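Lecture 9: Grasped objects in the planning model
Course notes, Kiri Te Moana. Revised Mar 14, 2025.

9.1 Attaching an object

A planner checks the robot against the world. Once the gripper closes on something, that object has to move from the world side of the check to the robot side. In the Povell stack this is a single call, attach(object, link, T), where T is the pose of the object in the gripper frame at the moment of closure. Three things follow from it:

- collision pairs between the object and the fingers are disabled
- collision pairs between the object and every other link are enabled
- the object's entry in the world model is deleted

Forgetting the third is the most common error in Assignment 3. The planner then reports a start state in collision and returns no path.

9.2 Thin and open shapes

A convex hull is adequate for a cup or a bottle. It is poor for a clothes hanger, where the hull fills the open triangle and the part that matters for clearance is the bottom bar. With the hook end between the fingers, the bar is also the point farthest from the grasp, so a small error in T shows up there first.

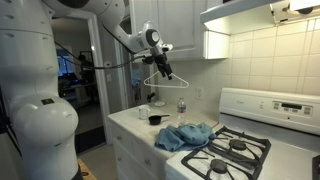

9.3 Choosing the collision geometry

Model the hanger as four capsules: hook, two shoulders, bar. Pad each capsule by 30 mm for transit over a countertop and drop the padding only for the final approach. Do not pad the world as well - the two margins add, and narrow passages close.

The hanger can rotate about the hook after closure. T is then stale. Either re-estimate it from the wrist camera before planning, or replace the bar capsule with the volume it sweeps over the expected range of swing. Ersoy's lab sheet uses the second option, with a swing of 40 degrees.

9.4 Edge checking

Joint-space interpolation must be fine enough for the bar, not just the wrist. Start with 100 checks per edge. With 50, the Dunstan planner returned paths in which the bar passed through a cabinet door between two valid states.

Reading for next time: Haslinger's notes on continuous collision checking, sections 1 and 2.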